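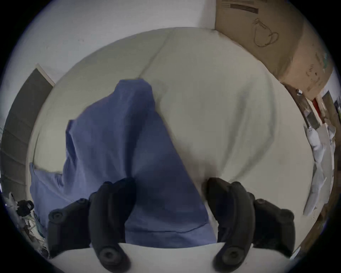

blue cloth, bare mattress. bed thread, sorry in advance

ok so. changing the beds. I have opinions now and you're all getting them

1/ wash the fitted sheet BY ITSELF or with other flat things. do not put it in with the duvet cover. the duvet cover will eat it. you'll open the dryer and find one giant burrito with a damp pillowcase in the middle

2/ same goes for towels. towels are heavy, sheets are thin, lint goes everywhere. separate loads, I don't care if it takes all morning

3/ a bunched up fitted sheet has no visible top or bottom. go for the seams. find ONE corner seam, keep hold of it, run your other hand along the elastic til you hit the next one. that's the short side or the long side. measure against your arm if you have to

4/ the tag!! on most of mine the tag is bottom right when you're standing at the foot. not all. the Stalinis set has it top left for reasons of its own. I put a safety pin through the hem at the foot end of that one and havent cursed at it since

5/ first corner goes on at the far side, by the wall. then diagonal. far head corner, near foot corner, then the other two. if you do both head corners first the foot end fights you and pops off when you sit down

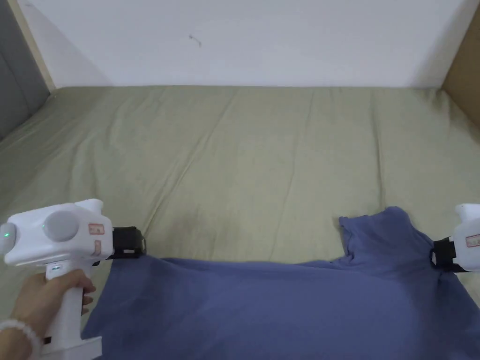 6/ green is my favorite color for a fitted sheet and I will not be taking questions. hides everything, looks calm, goes with the white duvet and also the ugly striped one. only thing is a plain color shows you every crease. look at those long ridges running front to back, classic not-enough-pull-at-the-foot. so: untuck foot end, both hands, pull toward you, tuck deep. then the side ridges. also need to do something about the scuff on that wall, I keep seeing it now. magic eraser, dab don't scrub, I took the paint off the hallway once

7/ someone asked about ironing. no. who has the time. take it out of the dryer while it's still a tiny bit damp and put it straight on the bed, pull it tight, leave the covers off for an hour. window open if it's nice out

8/ deep pockets. measure your mattress WITH the topper on. I didn't. bought a Daly set in April, lovely cotton, came up 2 inches short and pinged off every single night at like 3 am. it lives in the cupboard as a dust sheet now. $83 dust sheet

9/ the Trumura ones are fine. little thin. they do the elastic all the way round which is the bit that matters, the cheap ones only do the corners and that's why they creep

10/ folding, since Tharindu Gunawardena has been in my replies going on about the tuck-the-corners-into-each-other method. yes I know it. yes it works. hands inside two corners, flip one over the other, repeat, lay flat, fold in thirds. it takes me 19 tries and then I roll it up and shove it in a pillowcase anyway

11/ actual tip tho, store the whole set INSIDE one of its own pillowcases. you grab one bundle and everything is in there. no standing at the cupboard holding up sheets going is this the double

12/ mattress. while it's bare just vacuum the thing. upholstery attachment, go slow along the piping. baking soda if you want, leave it, vacuum again. let it air before you cover it back up

13/ rotate head to foot when the seasons change. not flip, most of the newer ones only have one sleeping side, check the lable before you wreck your back

14/ protector goes on under the fitted sheet, the Triltura one is quiet, doesn't crinkle when you turn over. wash on warm, NO hot dryer or the backing goes weird and sticky

15/ how often: every week if you've got a dog on the bed. every two if you don't. I'm not your mother

ok pillowcases next, I've got a lot to say about envelope closures but the dryer just buzzed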